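Chapter 3
Temperature, and What the Probe Thinks It Is

When the pasteurizing line at Gammont was first started up, the control room display and the dial thermometer on the pipe disagreed by several degrees. The night shift trusted the dial, because it was older. The day shift trusted the display, because it had a decimal point. Both shifts wrote their preferred number in the log, in different colours of ink, and the plant ran this way until December, when an auditor asked which colour was the temperature.

Neither was. The dial had been bumped by a ladder, and the display was faithfully reporting the temperature of a steel pocket with a good deal of air in it. We will come back to that pocket, which deserves most of the blame in this chapter.

You will need very little mathematics for what follows. You will need Ohm's law, a willingness to draw the whole circuit including the boring parts, and some patience with the word "ambient", which in most drawings means that the designer didn't go and look. 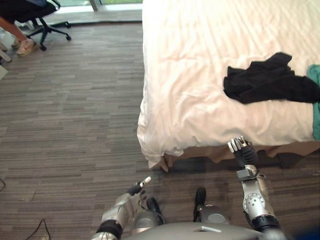
Figure 3.1 White duvet with a black garment lying on it.

3.1 A sensor reports its own temperature

Every contact sensor measures one thing, the temperature of itself. Whether that has anything to do with the temperature of the milk, the bearing or the greenhouse is a matter of heat flow. Heat arrives from whatever you care about and leaves along the sheath, the lead wires and the fitting. The sensor settles somewhere in between and sends that value up the wire with complete confidence.

Two errors come out of this. The first is conduction error: a short, stout probe stuck through a cold pipe wall will read low in hot liquid, since the wall is drawing heat out of the stem the whole time. The second is lag. A bare sensor in moving water responds quickly, and the same sensor in a heavy pocket may take minutes to get most of the way to a new value. Students tend to remember the lag and forget the conduction, possibly because lag goes away if you stand there long enough.

A longer immersion helps with the first error. A thinner sheath helps with both, right up to the day the flow snaps it off.

3.2 Resistance sensors

Pure metals increase in resistance as they warm up, and platinum does so in a steady and well-mannered way. A common industrial element is made to have a resistance of 1000 ohms at the freezing point of water, and it gains a little under four ohms for each degree Celsius above that. Going down, it carries on usefully well past the boiling point of liquid oxygen, at roughly minus 183 degrees, which covers most things you are likely to meet in a dairy.

To read a resistance you must pass a current through it, and the current warms the element. This is called self-heating. In stirred liquid it hardly matters. In still air it can matter a lot, and turning up the current to get a nicer signal will give you a beautifully clean measurement of the heat you have just added.
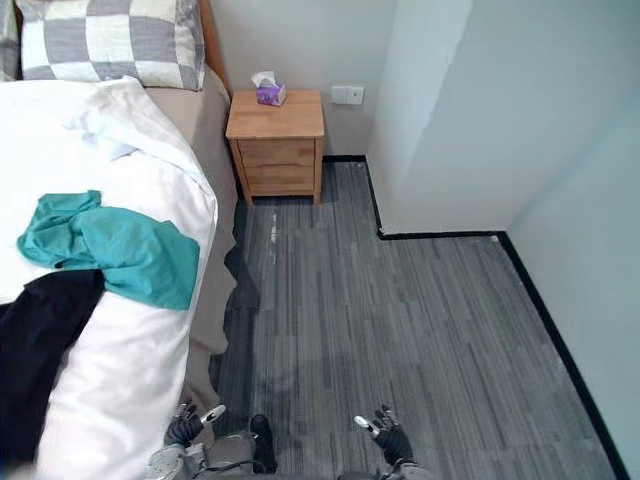
Figure 3.2 Head of the bed, with checkered pillow and wooden headboard.

Then there are the leads. With two wires, the meter sees the element plus the copper at both ends, and it has no way of telling them apart. Povilas Bite, whose repair notes from the Kanaan cold store we will borrow throughout this book, records a freezer room that got warmer on paper every time somebody moved the panel farther away. The fish noticed nothing.

A third wire lets the instrument estimate the lead resistance and subtract it, provided the leads match. A fourth does away with the assumption: one pair carries the current, the other pair senses the voltage, and almost nothing flows in the sensing pair, so its resistance drops out of the sum. Four wires cost more than three, and you will be asked to justify this by a person who has just approved a marble reception desk.

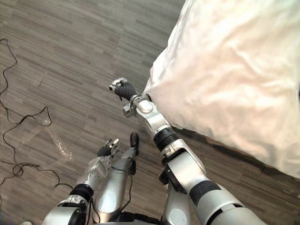 3.3 Thermocouples

Join two different metals at one end, heat the join, and a small voltage appears between the open ends. It depends on the difference in temperature between the two ends, and beginners come to grief over that word "difference". A thermocouple alone cannot tell you that the furnace is hot. It can tell you that the furnace is hotter than the terminal block, and leaves you to find out about the terminal block yourself.

Modern transmitters do this with a second sensor near the terminals, a trick known as cold junction compensation. It works well if the second sensor and the terminals are at the same temperature. At the Skiltora kiln works, Liudmyla Boiko found them separated by a cooling fan, which blew nicely on one and missed the other. The kiln appeared to cool whenever the cabinet door was shut.

Extension wire must be of the matching type and connected the right way round. Reverse it at both ends and the circuit will still read something plausible on a mild day, which is how such faults survive commissioning.

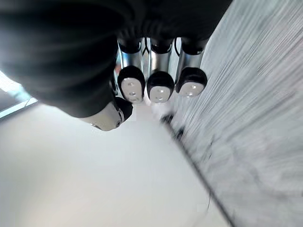

3.4 The pocket

A thermowell, or pocket, is a closed tube fitted permanently into the pipe so that the probe can be pulled out without also pulling out the contents of the pipe. It is a sensible idea and should be used wherever the contents are hot, corrosive or expensive to mop up. The price is another layer of metal and, if the probe doesn't reach the bottom, a plug of air, which is a very fair insulator.

Gammont's pocket had been ordered for one probe and fitted with a shorter one out of a drawer marked Zelloten, spares. In the worked problem that follows, we calculate the reading it should have given, using the immersion length, the wall temperature and the heat transfer on each side of the tube. Keep your sketch of the heat paths beside you as you work, and mark the air gap on it before you write down any equations.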